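Stuvau Method

The Stuvau method is an approach to teaching local history in mixed-language school classes, in which pupils study the past of their town through short spoken accounts collected from older residents. It takes its name from Stuvau, the town where it was first tried in a secondary school. The method is used mainly with pupils between the ages of 12 and 16, and it is connected with the wider fields of oral history and intercultural education.

Origins

The method was developed by the teacher Ojārs Rebane, who taught history and civics in Stuvau. In his early notes he wrote that the textbook described the town as a place with one language and one memory, while in his own classroom several home languages were spoken. He asked the pupils to bring one story from home about the years in which their family came to the town, or about the years in which other families left it. The stories were read aloud and compared with the town chronicle.

The first group had 31 pupils and worked from October to March. The results were printed by the school as a small booklet, which is now difficult to find. A second booklet, with corrections by the pupils themselves, followed one year later and is the version usually quoted.

Later the method was described in a more systematic way by Justinas Dambrauskienė, a researcher in education at the Mockus Institute. The institute's handbook for teachers is based on this description and keeps most of the terms that Rebane used, although the order of the stages was changed.

Procedure

A full course is divided into 3 stages. In the first stage, called listening, each pupil speaks with one person who has lived in the area for a long time. The pupil may take notes, but the handbook advises against a prepared list of questions, as older speakers often give short answers to such lists. The conversation can be held in any language the two people share.

In the second stage, called placing, the class puts the accounts on a common map and a common time line. Accounts that contradict each other are placed side by side and no account is removed. The teacher brings documents from the archive only at this point.

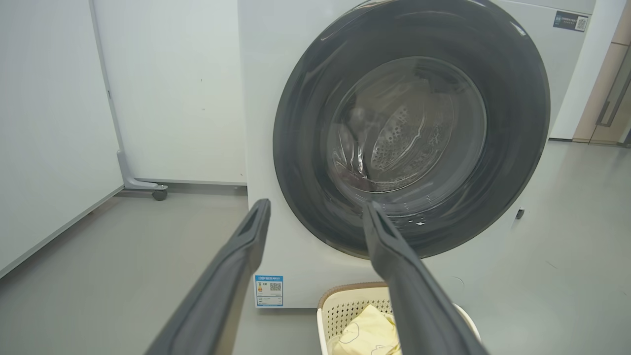
The third stage is called returning. The pupils present their work to the people they spoke with, who can correct it or withdraw their account. Rebane regarded this stage as the most important one, and he was against giving marks before it was finished. In many schools it is held in the evening, so that working relatives can come.

Spread and archive

From Stuvau the method passed to schools in Kavmont and Roltano. In Kavmont it was joined with the lessons of the second language, and the accounts were translated by pairs of pupils. In Roltano it was used for 2 years in evening classes for adults, where the first stage was shortened.

The accounts that the speakers agreed to keep are stored at the Mockus Institute. The collection holds 686 accounts – most of them as handwritten notes, a smaller part as sound recordings. Access is open to teachers, but names of living persons are covered in the copies.

Criticism

Some historians have objected that pupils of this age are not trained to judge a source, and that a family story can receive the same weight as a document. Dambrauskienė answered that the placing stage exists for this purpose, but she agreed that it is often done too quickly. Another objection concerns pupils who have no older relatives nearby or who do not wish to speak about the history of their family. The revised handbook allows these pupils to work with a neighbor or with an account from the archive.

See also
Oral history
Intercultural education
Local history in schools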